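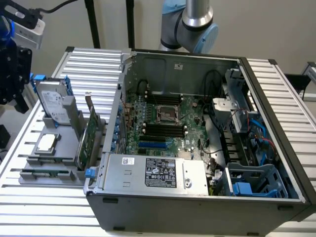

Figure 5-1. Desktop tower with side panel removed, parts in tray.

Section 5. Setting Up a Conference or Retreat Registration

This section covers the Events part of Stondano, from a blank event to the printed check-in list. It applies to congregations running their own retreat and to regional bodies taking registrations from many congregations. For Sunday attendance, see Section 3. For pledges and giving statements, see Section 7.

5.1 Before you start

You will need:

An account with the Event Editor role. The Office role can view registrations but cannot open or close them.
The name and street address of the venue.
The fee for each type of registrant, including anyone who attends free.
The list of workshops, with room capacities.
The name of one contact person who will answer questions from registrants.

Set up your congregation list (Section 2.4) before creating a regional event. If the list is empty, the Home Congregation field on the form becomes a free text box, and you will get the same church spelled five different ways.

5.2 Creating the event

1. Sign in and select Events from the left menu.

2. Select New Event.

3. Type the event name as you want it to appear on name badges. The badge holds two lines. Longer names are shortened after the second line.

4. Choose the event type: Single Day, Overnight, or Multi-Site. The type cannot be changed after the first person registers.

5. Enter the start and end times for each day. If worship opens the event, enter the time of worship as the start time, and put the time the doors open in the Arrival Notes box.

6. Enter the total capacity. The standard license allows up to 900 registrants in one event.

7. Select Save as Draft.

The event now shows in your list with a gray Draft tag. Drafts are not visible to the public.

Note: If you ran the same event last year, use Copy Event from the Actions menu and change what is different. Copying brings over fees, workshops, and form questions. It does not bring over registrants, payments, or the contact person.

5.3 Fees and scholarships

1. Open the draft and select the Fees tab.

2. Add one line for each type of registrant. Most events use Clergy, Lay Member, Student, and Guest Speaker.

3. For each line, enter the fee. Enter 0 for people who attend free. A blank fee is treated as "fee not yet decided" and the form will not open.

4. If you offer a lower fee for early registration, turn on Early Fee and enter the last day it applies. The early fee ends at 11:59 p.m. in the time zone of your church office.

5. To offer scholarships, turn on Scholarship Requests and enter the total amount in the fund.

Scholarship requests go to the contact person and are held until approved. The registrant's place is kept while the request is waiting, and counts against capacity.

Caution: Do not delete a fee line once people have registered under it. Mark it Closed instead. Deleting a line moves those registrants to the first fee on the list, and the balance due on their accounts will change.

5.4 Workshops

Workshops are arranged in blocks. A block is a period of time in which several workshops meet at once. A registrant may choose one workshop per block.

1. Select the Workshops tab.

2. Select Add Block and enter the start and end time.

3. Inside the block, select Add Workshop. Enter the title, leader, room, and capacity.

4. Repeat until the block is complete, then add the next block.

5. Turn on Second Choice if you want people to name a backup. With this on, a person whose first choice is full is placed in the second choice and told so in the confirmation email.

A workshop set to a capacity of 16 closes when the sixteenth person is placed in it. The leader is not counted unless the leader has also registered and chosen that workshop.

Keynotes, worship services, and meals should not be entered as workshops. Put them on the Schedule tab, where they print in the program but do not ask for a choice.

Note: Workshop leaders often change late. You can edit a leader's name at any time, and the printed program will pick up the change. People already in the workshop are not emailed unless you check Notify Attendees before saving.

5.5 The registration form

The form starts with name, email, phone, home congregation, and registrant type. These cannot be removed. To add your own questions:

1. Select the Form tab, then Add Question.

2. Choose the kind of answer: short text, long text, yes or no, or pick from a list.

3. Type the question.

4. Check Required if the person must answer before going on.

5. Choose who can see the answers. Answers about health, diet, or housing needs should be set to Event Staff Only.

Keep the form short. Questions that are commonly added include dietary needs, roommate request, child care, willingness to sing in the conference choir, and whether the person needs a ride from the airport or train station.

For roommate requests, use the built-in Roommate question and not a plain text one. The built-in question matches both names and flags requests that only one of the two people made.

5.6 Testing and opening registration

1. On the Summary tab, select Test Form. A copy of the form opens in a new window.

2. Register as a made-up person of each type. Test registrations are marked TEST and do not count against capacity.

3. Check the confirmation email. Look at the venue address, the fee, and the contact person's name in particular.

4. Return to the Summary tab and select Clear Tests.

5. Select Open Registration. The gray Draft tag turns green and reads Open.

6. Copy the event link into your newsletter, website, or bulletin.

If Open Registration cannot be selected, a red message lists what is missing. The most common items are a blank fee, a workshop with no room, and no contact person.

Caution: If you skip step 4, the made-up people will appear on the check-in list and badges will be printed for them.

5.7 Group registration by a congregation

A church office can register several people at once and pay with one check.

1. On the Summary tab, turn on Group Registration.

2. Send the group link to the church office. It is separate from the public link.

3. The office enters each person and submits the group. An invoice is sent to the office address.

4. When the check arrives, open the group, select Record Payment, and enter the check number and amount.

The amount must match the invoice, or the group will show as Partly Paid. For example, an invoice of $1,386 with $439 recorded leaves a balance of $947, and each person in the group will carry a Partly Paid mark until the rest is entered. You can still print their badges.

To replace one person with another in a paid group, use Substitute. Do not cancel the first person and add the second. Canceling starts the refund steps described in 5.9.

5.8 Check-in

Print the check-in list the evening before, even if you plan to check people in on a tablet. Church basements and camp lodges often have a poor signal.

1. Select Reports, then Check-In List.

2. Choose the order: by last name or by home congregation. For a regional event, last name is usually faster at the table.

3. Check Show Balance Due if you will be collecting money at the door.

4. Print two copies.

5. Select Reports, then Badges, and load the badge stock with the printed side down. Print one test sheet on plain paper first.

During check-in, tap a name once to mark the person as arrived. Tap it again to undo. Two tablets can be used at the same time and will show each other's marks after a short delay – wait for the small circle at the top of the screen to stop turning before closing the app.

Walk-ins are added with the plus sign at the bottom of the list. A walk-in needs only a name and a registrant type. The rest can be filled in later from the office.

5.9 Cancellations and refunds

1. Open the registrant's record and select Cancel Registration.

2. Choose Full Refund, Partial Refund, or No Refund.

3. For a partial refund, enter the amount to be returned.

4. Add a note if the person gave the fee as a gift to the scholarship fund. Then choose Move to Scholarship in place of a refund.

5. Select Confirm.

Card refunds go back to the same card. For payments made by check, the system makes a refund request and sends it to your bookkeeper. It does not write the check.

If a waiting list is turned on, the next person is offered the open place by email and has two days to accept.

5.10 After the event

Close the event once all payments have been entered. A closed event can be reopened by an Event Editor at any time, but its public link stops working and will show the words Registration Has Ended.

Evaluation forms are sent from Actions, Send Evaluation. Only people marked as arrived will receive one. If you kept attendance on paper, mark the arrivals in the system before sending.

Save the Attendance by Congregation report if your regional body asks for it with the September filings. The report can be saved as a spreadsheet or printed.

Changes to this section

Steps for Roommate questions rewritten (N. Mabaso).
Substitute added to 5.7 (H. Naidoo).
Caution about test registrations moved to 5.6.

Continue to Section 6, Printing Bulletins and Directories.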